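Third week of teleop on the shop task. We're up to 535 demos with the Kurkex arms, and I've thrown out 85 of those for bad timing on the grasp.

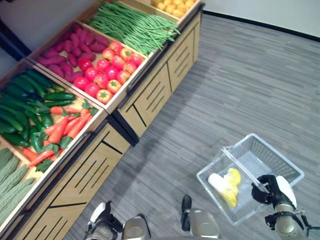
Driving two arms at once is harder than it sounds. My right hand does the holding and my left does the picking, and the left always wants to rush. With the right gripper closed on the basket handle I try to leave that arm alone - any twitch ends up in the recording.

Tomatoes are easy. Long beans are a pain, you get one or you get 8.

Lag was better in the afternoon. Still 2 dropouts, both mine, foot off the pedal.

Carrots next, gripping below the leafy tops. Will post the numbers once Mabula has retrained.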